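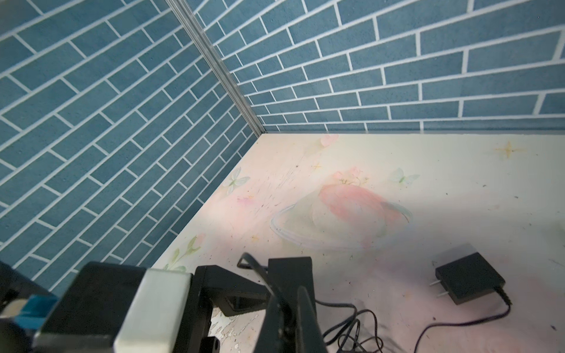

작업대 바닥의 전원 어댑터와 케이블, 그리고 그리퍼 손가락

여행 노트 > 학교·연구실 구경 > Kavberg 오픈데이
최종 수정: 9월 29일 수요일
인쇄하기 | 이메일로 보내기

Stekum에 간다고 하니까 다들 강변 산책로 얘기만 하던데, 저는 사실 Kavberg 기술학교 오픈데이 때문에 간 거였어요. 로봇 동아리 Koval이 연습실을 통째로 열어 준다는 공지를 보고 바로 신청했거든요. 투어 한 번에 최대 14명만 받는다고 해서 마음 졸이며 새로고침을 눌렀는데, 다행히 오후 마지막 조에 들어갔습니다!

역에서 학교까지는 걸어갔어요. 버스도 있긴 한데 정류장을 못 찾아서(공사 중이라 옮겨졌나 봐요) 그냥 철길 옆으로 쭉 걸었더니 벽돌 건물이 나오더라고요. 정문에서 이름표를 받고 2층으로 올라가면 복도에 과별로 책상이 나와 있어요. 용접과는 불꽃 소리 때문에 사람이 제일 많았고, 제과 쪽에서는 계피빵을 나눠 주고 있었습니다. 저는 빵 하나 들고 곧장 200호로 갔어요. 거기가 Koval 방입니다.

문 앞에서 동아리 학생 둘이 설명을 해 줬어요. 이 동아리가 올해 매달리고 있는 건 'Wever'라는 교내 프로젝트인데, 로봇 팔로 전선과 네트워크 장비를 다루는 연습이에요. 블록 쌓기나 컵 옮기기는 1학년 때 다 하고, 그다음에 이걸 한다고 하네요. 왜 하필 전선이냐고 누가 물었더니 "제일 말을 안 들어서요"라는 대답이 나와서 다 같이 웃었어요. 딱딱한 물건은 집으면 모양이 그대로인데 케이블은 건드릴 때마다 모양이 바뀌니까, 아까 통했던 동작이 다음번엔 안 통한대요. 저도 책상 밑 멀티탭 정리하다 포기한 사람이라 격하게 고개를 끄덕였습니다.

연습실은 생각보다 작았어요. 창가에 컴퓨터들이 있고, 안쪽에 작업대가 있고, 구경하는 사람들은 바닥에 붙인 노란 테이프 뒤에 서 있어야 했어요. 테이프 밟으면 바로 "한 발만 뒤로요!" 소리가 날아옵니다. 저는 두 번 들었어요. 작업대 쪽 벽은 파란 벽돌무늬라서 무슨 인형극 무대 같은 느낌이었고, 바닥 판에는 분홍색 행성이랑 꽃, 나비가 연하게 그려져 있는데 긁힌 자국이 꽤 많았어요. 저는 이런 게 좋더라고요. 반짝반짝한 전시장보다 진짜 쓰는 자리 같잖아요.

시연은 학생이 직접 조종하는 것부터 시작했어요. 한 명이 조종기를 잡고, 한 명은 화면을 보고, 또 한 명은 비상 정지 버튼 옆에 서 있는 식이에요. 한 판에 3분이고, 시간이 끝나면 하던 걸 멈추고 손을 떼야 합니다. 첫 번째 과제는 어댑터를 집어서 방향을 돌려놓는 거였는데, 보기엔 쉬워 보여도 코드가 자꾸 따라와서 옆에 있는 것까지 끌고 가더라고요. 구경하던 꼬마가 "아, 거기 말고!" 하고 소리쳤는데 조종하던 학생이 진짜로 방향을 바꿨어요. 그랬더니 잡히더라고요, 대단한 꼬마였습니다.

점수 얘기도 재밌었어요. Koval에서는 매주 연습 점수를 칠판에 적어 두는데, 지금 최고 기록이 2690점이래요. 지난 7월에 세운 기록이라 방학 지나고도 아직 안 깨졌다고요. 점수 계산법을 물어봤더니 칠판에 그려 가며 알려 줬는데, 잡기에 성공하면 몇 점, 떨어뜨리면 감점, 꼬인 걸 풀면 보너스, 그런 식이었어요. 뒤로 갈수록 복잡해져서 저는 중간부터 그냥 웃으면서 듣기만 했습니다. 벌점 항목에 '한숨 쉬기'가 있었던 것만 또렷하게 기억나요. 팀 분위기 망친다고 넣었대요.

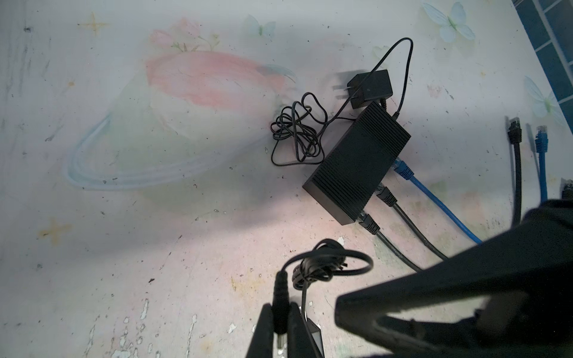 제가 제일 오래 서서 본 건 그다음 네트워크 장비 과제였어요. 집에서 공유기 하나 옮기는 데도 반나절 걸리는 사람이라 남의 일 같지가 않았거든요. 스위치에 파란 랜선이랑 검은 랜선들이 꽂혀 있고, 한쪽에는 안 꽂힌 랜선도 있고, 어댑터 코드까지 둥글게 말려 있으니 어디부터 손대야 하나 싶죠. 그런데 그리퍼가 물고 있는 건 랜선이 아니고 끝이 금속인 동그란 전원 플러그예요. 손가락 두 개 사이에 쏙 들어가는 작은 물건인데, 학생들 말로는 이런 플러그는 어느 각도로 잡느냐가 거의 전부래요. 살짝만 기울게 잡아도 구멍 앞에서 헛돈다고요. 그 말을 듣고 나니까 손가락 끝만 보게 되더라고요.

중간에 질문 시간이 있었는데 어른들이 더 신났어요. 어떤 분은 팔이 얼마나 무거운 것까지 드는지, 어떤 분은 졸업하면 어디로 취직하는지, 제 옆에 계신 분은 "우리 집 텔레비전 뒤도 좀 해 주면 안 되냐"고 물으셨어요. 저는 손목 쪽 카메라로 보는 화면이 답답하지 않냐고 물어봤는데, 처음엔 멀미가 난대요! 팔이 움직이면 화면도 같이 움직이니까요. 일주일쯤 지나면 익숙해지고, 나중에는 오히려 위에서 내려다보는 화면이 어색하다고 하더라고요. 그리퍼 자체가 화면을 가릴 때가 많아서 안 보이는 부분은 기억으로 채워야 한다는 얘기도 들었어요. 그래서 신입 부원한테는 먼저 물건 배치를 눈으로 외우는 연습부터 시킨다고 합니다.

체험 순서도 있었어요. 방문객은 진짜 과제는 못 하고, 옆 책상에 따로 준비한 스펀지 조각으로 연습용 집게를 움직여 보는 거예요. 저는 당연히 자신만만하게 앉았다가 첫 번째 스펀지를 책상 밖으로 날렸습니다. 두 번째는 잡긴 잡았는데 놓는 버튼을 못 찾아서 들고만 있었고요. 손에 힘을 빼라고 하는데 힘을 빼면 어디로 가는지 모르겠고, 아무튼 끝나고 나니 어깨가 뻐근했어요. 제 뒤에 한 아까 그 꼬마는 한 번에 다 옮겼습니다. 박수도 받았어요.

제가 놀란 건 정리 시간이었어요. 투어가 끝나자마자 학생들이 공책을 펴더니 방금 시연에서 뭐가 안 됐는지 적기 시작하는 거예요. 손님들 아직 안 나갔는데도요(저도 안 나가고 구경했습니다). 어댑터를 잡을 때 코드 쪽에서 접근하면 안 된다, 말린 선은 바깥 고리부터 건드린다, 이런 메모가 빼곡했어요. 글씨는 엉망인데 그림은 또 정성스럽게 그려 놨더라고요. 공책은 연습실에 그대로 두고 다음 기수가 이어서 쓴다고 해요.

가실 분들을 위해 몇 가지만 적을게요. 투어 신청은 학교 게시판에서 받고, 오후 조가 오전 조보다 느긋해요. 200호는 엘리베이터에서 내려서 왼쪽 끝인데 안내판이 화분에 가려져 있으니 잘 보셔야 하고요. 방 안은 서서 보는 구조라 편한 신발이 좋아요. 사진은 테이프 바깥에서만 찍을 수 있고 플래시는 꺼 달라고 합니다. 계피빵은 오후 늦게 가면 없습니다. 하나만 집어 온 게 지금까지 아쉬워요.

나오는 길에 동아리 게시판을 봤더니 다음 공개 연습 날짜는 아직 빈칸이더라고요. 신청 열리면 또 갈 생각이고, 그때는 스펀지부터 제대로 옮기고 오겠습니다. Stekum 강변 산책로는 다음 글에 올릴게요. 저녁에 잠깐 걸었는데 바람이 너무 불어서 사진이 별로 없어요.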